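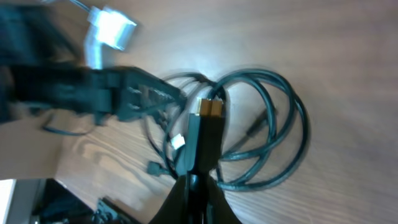
20 Dec 2021

Winter vacation started for me on Friday, and I promised myself that this year I will finally do something with the cables. We moved to this apartment in July, and since then all of them lived in one cardboard box under the desk. Every time I needed one, I pulled, and the whole box came out together like a fishing net.

So yesterday I cleared the wooden table and started. My method is simple. I take one cable, I free it from the others, I look at both ends, and I decide. If I know which device it belongs to, it stays. If I don't know, it goes to a bag and waits one month. After the month I bring the bag to the recycling point near the supermarket.

The black cables are the worst. The white ones I can recognize from far away, but the black ones are all the same until you have the plug in your fingers. I spent maybe half an hour with one long cable which I was sure belongs to my old Vutar speakers. It does not. It is for the Tosh monitor, and I bought a second one for this monitor in the fall because I could not find the first. Now I have two.

For winding I make loops as wide as my hand, not too tight. Before, I used to wrap the cable around my elbow and pull hard at the end, and two chargers broke exactly at the neck of the plug. My father did it this way also, so I suppose I learned it from him. Now I let the cable choose its own direction a little, and then I close it with a strip of fabric tape. I bought a roll from Eteck, 3000 millimeters long, and I cut it with kitchen scissors. The rubber bands I don't recommend - after one summer they become sticky and leave marks.

I also wanted to put labels. My handwriting on small paper is terrible, so for now I write only one word on each: "monitor", "printer", "camera". The printer cable got its label twice, the first one fell off while I was making tea.

The box is still half full. Tonight I continue with the chargers, and if somebody knows what uses a Sterneo adapter with a round plug, please write me in the comments.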